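Shop > Workshop > Boards and Panels > Drasen Maple Board

Drasen maple board, oiled. Back in stock, small batch only. Sold singly or as a set of 2.

Same board we've done for years, bit of a change to the finish. Used to be lacquer, now its hard oil, two coats, rubbed back by hand. Takes a knock better and you can redo it yourself on a Sunday with an old T-shirt. Grain varies a lot from one to the next. Some plain, some very wavy, odd small knot. We don't sort them by looks so please don't ask for a plain one, we can't promise it. 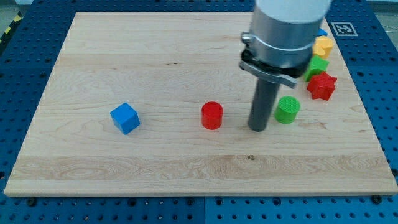
Uses: bread, glue-ups, a tea tray, under a sewing machine, whatever. Not for the dishwasher. Not for leaving in the sink either. Wipe, stand on edge, let it dry. Re-oil when it starts to look thirsty, more often if you cut on it every day.

Order code 2164. Fits the Nomska wall rack, old and new type. Rubber feet not included, ask Naa Bonsu at the counter and she'll add a set to the parcel.

Delivery from Mokville, usually two working days. Orders placed after 16th November go out with the next batch, so allow a bit longer. Collection fine, ring first as the yard gate is often shut over lunch.

Returns: unused only, in the orginal wrap. Trade prices from İlker Soylu, same number as the shop.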